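Student Work > Home and Interior Studies > Project Reports

A Place for the Paper Roll: Small Stands and the Kitchen Table

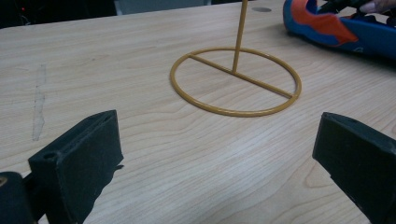
Photo: Carnbridge Home and Interior Studies, student project archive

When I told my family that my project for the term would be about wire stands, there was a fairly long silence at dinner. I had chosen the topic because we had a kitchen table that was never clear, and most of what lived on it was there for want of somewhere better. Paper towels were the worst of it (the roll would get knocked over, travel the length of the table and end up under the radiator), so I began with that and let the rest of the project grow out of it.

The stand I liked best from the start is the mustard-yellow one. It's a simple thing: a flat ring on the table, one straight bar across the ring, and a thin rod going up from about the middle of the bar. I must have drawn it a dozen different ways in my sketchbook before I understood how little there was to draw! The color did a lot for me too. Our class table is a very pale wood with a soft, wavy grain, and the yellow looks warm and cheerful against it, where I think a white stand would have gone missing.

My first set of trials was about footing. I wanted to know how a ring base behaves when you pull a sheet off with one hand, because the other hand is usually holding something that drips. I weighed a fresh roll and a heavier bulk roll on the kitchen scale, and they came to 380 grams and 800 grams. With the heavy roll on, the stand stayed put for nearly every pull. With the lighter one it wanted to come along with me, especially toward the end of the roll, and I ended up resting two fingers on top, the way my grandmother does with hers.

I then tried it in different spots at home, moving it every few days and keeping notes. Next to the sink was handy but the bottom sheets got splashed. The windowsill was pretty and no use at all. The best place was the back corner of the table, with 90 millimeters left clear on the wall side so that the roll could turn freely. I had first written 100 in my plan and had to give a little of it back to the bread box.

For comparison I borrowed two other stands, the Fonis, which has a solid round foot, and the Sarnik, which is taller and has a side arm. The Fonis was the steadiest by far, though crumbs collected along its edge and I was forever lifting it to wipe. With an open ring you can run a cloth straight through the middle, and I came to value that more than I had expected when I wrote my proposal. The Sarnik's arm kept the loose sheet tidy but made changing the roll a two-handed job.

If I carry this on in October I would like to look at a thin felt strip for the underside of the ring, and to ask a few neighbors to live with the stand for a while and tell me where it ends up. At our house it's still in the back corner, and the bread box hasn't moved either.

Author: L. Ait Ali
Submitted: 2025-09-13

Related student projects
Drawer Dividers from Cereal Boxes
Where Do the Keys Go? A Hallway Study
Three Ways to Store Pan Lids
Refinishing a Secondhand Stool
Labels and Jars: A Pantry Diary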